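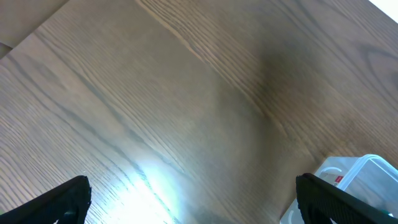 **Pavomora Wheelchair Mile**

The Pavomora Wheelchair Mile is a road race for wheelchair athletes, held every September in the harbor town of Pavomora. I've been keeping this wiki's entry on it for a few years now, and I race in it too (badly), so please forgive me if the tone wanders a bit from the usual house style!

## Course

The race starts outside the old Grosteo ferry office and runs along the seafront to Costa Square. It's a point-to-point course with one real bend, a left-hander by the fish market that comes up much faster than first-timers expect. I clipped the curb there in my second year and finished with a wheel that sang the whole way home. The first half is nearly flat. After the market the road drops gently, then kicks up for the last stretch, and that's where the race usually gets decided.

Wind matters more than the hill does, in my opinion. When it comes in off the water, everybody tucks in behind somebody else and the whole pack slows down, and then you get a mad sprint at the end.

## History

The Mile began as a warm-up for the town's running festival, with 9 racers and a borrowed finish clock. For a while it was over before most spectators had found parking. Moving it to the evening changed everything, and these days roughly 4,000 people line the seafront, plenty of them hanging over the market railings, which is my favorite place to hear cheering from.

The prize for the open winner is 900 dollars, paid equally to the women's and men's champions. Earlier versions of this page said the women's prize was smaller. It was, for the first two races, and then the organizers fixed it.

## Classes

Racers are grouped by classification, but everyone in the open division starts together, with the fastest seeded up front. There's also a junior race over half the distance and a handcycle race, which goes off last. Day chairs are welcome in the community roll, an untimed lap of Costa Square that gets louder every year.

## Rolteo Cup

The Rolteo Cup goes to the club with the best combined time from three racers, at least one of them a junior. Clubs take this one very seriously. Mine has never won it, but we did come second once and I still bring it up at dinner!

## Entry

Entries open August 1, 2024 for this year's race. Helmets are required in every division, including the community roll.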